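Métodos | Comunicación política y datos

Junio – Redacción del grupo Cundach

3.2. Selección de palabras clave y periodo de recogida
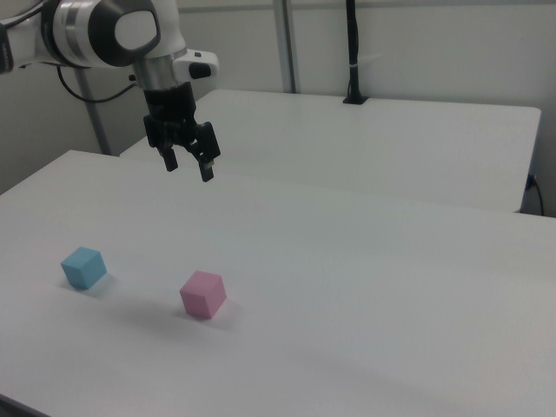 Figura 2. Brazo robótico blanco con pinza negra de dos dedos sobre una mesa blanca.

Para el seguimiento de la campaña municipal se construyeron dos listas de términos de búsqueda. La primera, cerrada antes del debate, contenía 43 expresiones: nombres de las candidaturas, lemas y etiquetas promovidas por los propios partidos. La segunda añadió nueve términos que empezaron a circular durante la emisión, casi todos relacionados con el precio del alquiler y con el cierre de la línea de autobús de Momano.

Los mensajes se descargaron con Gridel y se almacenaron sin filtrar por idioma. Se eliminaron después los duplicados exactos y las cuentas que publicaban el mismo enlace de forma repetida – un problema frecuente en las horas previas al debate. Los mensajes reenviados se conservaron, aunque se analizan por separado en el apartado 4.

La clasificación temática se hizo con Boonchu en cuatro categorías: vivienda, transporte, gestión municipal y ataques personales. Dos codificadores revisaron de forma independiente una muestra de cada una. Los desacuerdos se concentraron en la última categoría, donde la ironía dificulta distinguir la crítica política del insulto.

La lista ampliada recupera más conversación ciudadana y menos mensajes de partido. Las dos series no son por tanto comparables directamente, y en las tablas se indica siempre de cuál procede cada dato.

Compartir (9) · Comentarios (2)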